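Search this notebook...

Last updated: 16/02/2021

Vasturon hand-held gripper kit, second bench trial 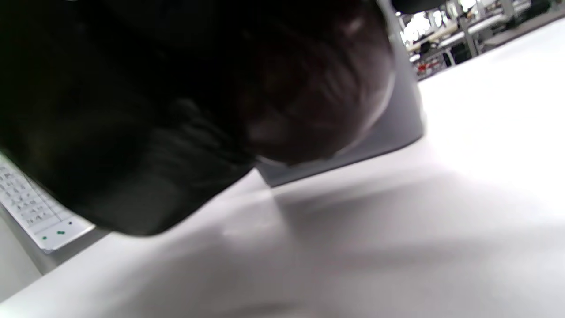 The kit from Vasturon is on loan to us until the end of the month, and I must write a recommendation before it goes back. The offer has two parts: the gripper tool with its camera, and the software which turns the recordings into training data for the arm. We pay for the tool once and for the software every year. Today I tested only soft goods, for this is where the last supplier, Taipe, was weak in December. The cap was the most difficult object of the day. It is almost black, the cloth makes folds under the hand, and when it comes so near to the camera the brim takes a large part of the view and the fingers stay in deep shadow. On the white tabletop the exposure is a compromise, and I would like to choose it by myself. The manual describes no such setting.

I made 600 recordings in total with Lewis Dalgleish. The software accepted 458. For the others it gives only the message "tracking quality low", without a time mark, so we can not know which moment was bad. I wrote to Vasturon about this and asked also if the limit can be changed.

Notes on handling:

The weight is good. After a long series my wrist was tired but not painful. Lewis has a bigger hand and he finds the trigger too short — he asks for a longer one, and the price list has it as an extra.

Start of the software takes 17 seconds on the old laptop. Acceptable.

The battery is given in the brochure as up to 2 hours. We changed it before it was empty, therefore I have no own value for this yet.

The finger pads are sold only as a pair. Femodska makes similar pads, but I do not know if the screw holes are the same. To measure.

Iara Toledo reminded me that the Soltden offer includes training for the operators, and the Vasturon offer does not. She will ask for a new quotation with this included, so that we compare equal things.

My opinion for the moment: the mechanics are well made, the software is not yet ready for dark cloth. I would not sign for the yearly part before we get an answer about the rejected recordings.

Next: the same cap again with the side lamp on, then a light gray cloth for comparison. Lewis keeps the rejected files on the shared disk, please do not delete them.

2 comments | 0 shares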